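Druven Kitchen Bench: Walk-Round Before Hand Teaching and Remote Sessions
Brarkdale site, bench 19. Revised in August, comments kept in.

Please go through this before every session, even if you were the last one to use the arm and you're only coming back from lunch. It takes a few minutes once you know it, and I'd much rather wait for you than hurry you. Comments are from the last full inspection, and you're welcome to add your own underneath.

1. Stop button within reach of the person teaching
OK. Pressed and reset twice. It had crept to the back of the operator's desk again, so I've put it by the left hand, where most of us seem to want it.

2. Second stop button at the bench side
OK. The spotter holds on to this one for the whole session, please, and doesn't put it down to write notes (I know, I've done it too).

3. Speed limit set to the teaching value
OK. Reads 36 on the Khoury panel. If it reads anything else, call me before you touch the arm.

4. Free-drive mode holds the arm when you let go
OK, with a small sag at the elbow. Cletbridge have been told and are happy for us to carry on, but do support the wrist with your other hand when you guide it down.

5. Fingers open and close from the glove
OK. All the fingers followed nicely. Slight delay on closing, same as last month.
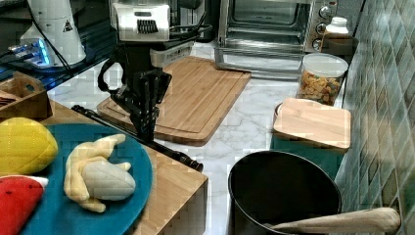
6. Reach area and loose items
Needs attention. Most of our near misses at Brarkdale have been plain old bumps, a wrist or a knuckle catching something the operator had stopped thinking about, so I'm fussier here than anywhere else on the sheet. Take the arm slowly through the whole path you mean to teach, with the hand open, and have your spotter watch the sides while you watch the fingers. The toaster oven door, when it's down like this, takes up a good bit of room behind the big cutting board, and it's easy to forget from the desk because you're looking at the fingers. Either teach with it open from start to finish or close it before you begin. The long black rod lying across the counter wants a decision too: if it isn't part of your task, off it comes. The same goes for the handle reaching over the black pot.

7. Cables
OK for now. The loop by the wrist needs enough slack for a full turn and no more. I turned it both ways by hand and nothing pulled. Please look again after any change of gripper.

8. Practice items
OK. Plush food only for new operators, and I'm quite firm on that. The banana and the corn forgive a heavy grip, and you can learn a lot from squashing them! Move on to firm items once you've been signed off.

9. Recording
OK. Disk space is fine, with 41 sessions saved and checked so far towards our 1,000. Throw away any run where you had to press stop, but do write down why you pressed it.

10. Operator rested and comfortable
Not a silly question. Remote control is tiring on the shoulders, and tired people overshoot. Change places whenever either of you asks.

Result: fit for use once item 6 is cleared. Elbow sag to be looked at again on the next Cletbridge visit.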